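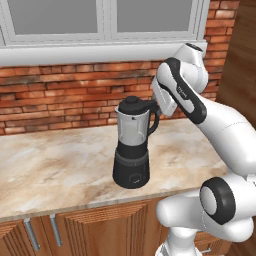
## 16/08/2026, blender task, teleop in the Drenora kitchen

Long day on the controllers, my thumbs hurt, but the blender task finally has demos I'd be willing to show somebody. Writing this up before I forget which changes were mine and which were Dušan's.

The task, for whoever picks this up after me: drive the simulated Franka over to the blender on the marble counter, take it by the handle, lift, move it sideways along the counter, set it down, let go, back off. One arm, no base motion. The language label is "move the blender by the handle" and please leave it like that, because last time three of us typed three different labels and I spent a whole evening merging them.

### Grasp height

I started by going for the middle of the handle, which is what you'd do with your own hand. It's a bad habit to bring over. Your hand wraps the whole loop and your wrist does a hundred little corrections. The gripper has two fingers and whatever angle I gave it half a second ago. Grabbing the middle, the jar swings as soon as the base leaves the counter, and then I'm chasing the swing with the stick and making it worse (Radomir watched one of these and had to leave the room).

So now I go in high, right up by the lid, with the hand tilted down and to the left and the fingers closing on the top of the handle where it curves out. The weight hangs more or less under the grip and the thing comes up far more calmly. The price is that the knuckles pass very close to the lid on the way in. Two of my early tries clipped it. The lid is a separate body in this asset, so a clip means it pops up and skates off behind the arm, and there goes the demo.

What worked for me on approach:

- Come in from the right, level with the lid, and stop short. Longer than feels natural.
- Set the wrist angle there, with the fingers open, before getting anywhere near the handle.
- Slide left in slow mode. Don't touch rotation anymore.
- Close, wait a beat, *then* lift. Lifting while the fingers are still closing drags the base across the marble and the policy will happily learn to do that too.

That last one is my worst fault. I'm impatient! I watched my own replays from this morning and in nearly all of them I'm already pulling up during the close.

### Elbow

Keep an eye on the elbow. I was so fixed on the fingertips that I didn't notice how low the arm was sitting in front of the cabinet doors. It passes in front of them fine at the start pose, but when you pull the hand back toward the robot to get a better angle, the solver likes to drop the elbow further and it grazes a door handle. There's no alarm for it. The controller buzzes a tiny bit and you think it's the blender.

Dušan added a soft nullspace pull toward the start posture and that mostly fixed it. I had him turn the gain down after lunch, since at his first setting it felt like driving with someone else's hand on the wheel. The current value is in the Honent config under the posture block, with his initials on it. If it feels sluggish to you, talk to him before changing it, he's got a reason for the number and it's a long one.

### Counts and settings

Kept eight, tossed seven. The kept ones come to 3650 recorded steps after trimming the idle bits off the front. Seed for the layout is 3149, same for all of them. I only let the blender's yaw and position jitter a little, and the counter stays otherwise bare for this first batch. Clutter comes later.

Why the tossed ones got tossed, as best I can reconstruct from my scribbles:

- lid knocked off (the two above)
- elbow on the cabinet, two of them, both before the posture fix
- dropped it while setting down. I opened the fingers while the base was still hovering. Tiny drop, but it rocks for ages
- paused mid-lift to answer Radomir. The demo is technically fine but there's a big stall in the middle and I don't want it in there
- hit the reset button with my elbow. My own elbow, this time

I thought about keeping the stall one with the pause cut out. Tried it, and the joint velocities jump at the splice, so no.

### View problems

The main camera is lovely for judging how far along the counter I am and pretty useless for depth near the handle. The brick wall behind is busy enough that the edge of the white fingers is easy to find, which helps, but telling whether they're in front of the handle or around it is guesswork. I leaned on the wrist view for the last bit of every approach. Radomir wants to put a translucent ghost gripper in the operator view (operator only, not in the recorded images, I made him promise). I'd love that.

The jar being see-through bugs me less than I expected. It's frosted enough that I can read its outline. No idea how the policy will feel about it.

One more thing on the scene: we swapped the cabinet textures to the Flevalwood set last week and I had a short panic that the collision meshes had changed along with them. They hadn't. Dušan diffed the files for me.

### Hand-guiding comparison

Radomir asked whether we should do this one by hand-guiding on the real arm at the Radulović bench and then replay the trajectories in sim. I'm on the fence. Hand-guiding gives a nicer wrist path, no question, you just feel where it wants to go. But you end up with your own arm in half the camera views, and the real blender we'd use has a different handle, so the grasp would need shifting anyway. My vote is to finish the sim batch with the controllers first and do a small hand-guided set after, for the approach segment only. He didn't say no. He said "October," which from Radomir is practically a yes.

### Replays

Ran every kept demo back open loop with the same seed. All of them finish with the blender upright. One sets down a bit hard and I've tagged it `rough_place` in the notes column. I'd still train on it, but if the place phase looks jerky later, pull that one first.

Also checked the gripper channel, and it's recorded as a commanded width again instead of measured. I thought we'd settled this! With a handle between the fingers the two aren't the same, and the measured width is the only way to tell from the log that we're holding something. Both get logged from now on. I patched the recorder and regenerated the measured width from the replays, so this batch is consistent.

### Next

- [ ] Dušan: collision warning for the forearm and elbow against the cabinets, even just a beep
- [ ] Radomir: ghost gripper
- [ ] Me: second batch with wider yaw, handle turned farther toward the wall. I suspect the high grasp gets ugly there and I'll have to roll the wrist over
- [ ] Me: slow mode should be a toggle. Holding the trigger down through a whole approach is what's killing my thumbs
- [ ] Somebody: make the lid a bit less slippery, or tell me it's meant to be like that

Controllers are on the charger, left one first, it runs down quicker. The batch is in the Drenora folder under `blender_handle_a`, and the tossed ones are in there too, in a subfolder, in case anyone wants bad examples for the success classifier.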